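Cumcombe Textile Care Board > Washing and Laundering > Cotton canvas shrinkage, before or after sewing?

13 posts in this thread

selvedge_ed
August 14, 2009

I am making up a run of plain cotton bags from 10 oz unbleached canvas, bought as a bolt from Duda. The sheet that came with it gives shrinkage as "up to 8% warp, 4% weft" with no wash temperature stated. I cut a test square, 20 inches each way, marked it with laundry pen and ran it through a warm wash and a medium dryer cycle. It came out 18 5/8 by 19 3/8. That is 6.9% on the warp and 3.1% on the weft.

Question is whether one wash takes all of it out. I would like to prewash the yardage once, cut, sew and be done. A second wash on the same square would answer this for my machine, but I want to hear from people who have done it over several cycles before I commit 30 yards.

polunport_mills
Re: Cotton canvas shrinkage, before or after sewing?

One wash does not take all of it out. Loomstate canvas has two kinds of shrinkage. Relaxation shrinkage is the tension from weaving and finishing letting go, and most of that goes in the first wash. The rest comes out slowly, mostly from tumbling, and it can run to five or six cycles before the cloth stops moving. With a tight plain weave I would expect another 1 to 1.5% on the warp after your first wash.

Also check whether your cloth is sized. If there is starch in it, the first wash spends part of its time just getting the starch out, and your first number will read low.

hettie_b
Re: Cotton canvas shrinkage, before or after sewing?

Agree with the above on sizing. Drop of water on the cloth. If it beads or sits there, it is sized or still has the natural wax in it.

I would not prewash at all for bags. You lose the crisp hand, the yardage comes out of the dryer with set creases you will never press flat, and cutting is slower and less accurate. Cut oversize by the measured shrinkage and let the finished bag shrink as a unit.

selvedge_ed
Re: Cotton canvas shrinkage, before or after sewing?

Water beads, so sized or waxy. I will rerun the square.

Hettie, the problem with letting it shrink as a unit is the handles. The body is cut with the warp vertical and the handles are cut with the warp along their length, so those are fine together. The top hem facing is cut crosswise to save cloth. Body and facing will then pull by the same amount around the opening, but the lining is a poly-cotton that hardly moves.

hettie_b
Re: Cotton canvas shrinkage, before or after sewing?

If the facing is cut crosswise and the body has the warp vertical, then around the opening the body is running weft and the facing is running one or the other depending on what you mean by crosswise. Which is it?

selvedge_ed
Re: Cotton canvas shrinkage, before or after sewing?

Facing strip is cut with its length along the weft. So weft on weft around the opening. Sorry, badly put.

polunport_mills
Re: Cotton canvas shrinkage, before or after sewing?

Then the facing is not your problem and the lining is. Outer goes down 7% in height, lining stays put, and you get a lining that bags out at the bottom. Either prewash the outer or cut the lining to the shrunk size and ease the outer onto it. The second is miserable in 10 oz.

Duncan_R
Re: Cotton canvas shrinkage, before or after sewing?

Everyone is making this too complicated. I have been selling canvas bags for years and never prewashed a yard. Care label says spot clean only. Customers don't wash bags.

hettie_b
Re: Cotton canvas shrinkage, before or after sewing?

Customers wash bags. They put lettuce and leaking chicken in them and then they wash them, hot, with towels. A spot clean label on a grocery bag is a label that gets ignored.

Duncan_R
Re: Cotton canvas shrinkage, before or after sewing?

Then it is their bag and their decision. I have had two complaints on a batch of 444.

Niamh Mac Mathúna
Re: Cotton canvas shrinkage, before or after sewing?

Two complaints tells you how many people wrote to you. It does not tell you how many bags shrank.

I kept a record of this a while ago, so here are the numbers. Loomstate 10 oz cotton canvas, plain weave, four squares from different parts of one bolt, 20 inches between marks. Washed at 140 F with ordinary powder, tumbled on medium until dry, left flat overnight before measuring. Averages, warp then weft, cumulative:

Wash 1: 6.2%, 2.8%
Wash 2: 7.1%, 3.1%
Wash 3: 7.5%, 3.3%
Wash 4: 7.7%, 3.3%
Wash 5: 7.8%, 3.4%

I stopped at five. Two hot washes got me within 1% on both axes, and on a bag 16 inches tall the remainder is an eighth of an inch. I would not spend water on a third.
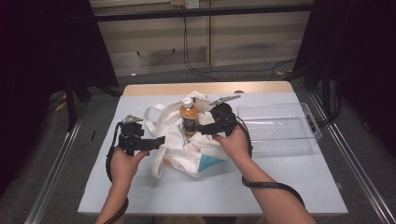

Creasing is the real cost of prewashing, and Hettie is right about that. What reduces it is load size. I cut the bolt into three-yard lengths, zigzag the raw ends so they don't ravel into ropes, and wash no more than two lengths at a time. Take them out while still damp and iron along the warp. If you let canvas go fully dry in a heap, the folds are in it for good, or at least until the next wash.

Thread matters too. If you sew with cotton thread on prewashed cloth, the thread still has its own shrinkage to give and the seams will pucker. Use a polyester core. I use Brostik 40 and have had no trouble, but any corespun thread in that weight should behave the same.

selvedge_ed
Re: Cotton canvas shrinkage, before or after sewing?

Thank you, that is the table I was after. Reran my original square at 140 F and I am now at 18 1/2 by 19 3/8, so 7.5% and 3.1%. Close enough to your second and third wash. I will do two hot washes in three-yard lengths.

One thing I have not settled is softener. I assume leave it out because of the residue?

polunport_mills
Re: Cotton canvas shrinkage, before or after sewing?

Leave it out. If you intend to print on the bags it will interfere with the ink, and if you don't it still makes the cloth slippery to feed. Skip dryer sheets for the same reason.

I still say measure a third wash on your own cloth before cutting all 30 yards. Niamh's bolt is not your bolt, and finishing tension varies from one lot to the next — I have seen 2% difference on the warp between lots with the same part number.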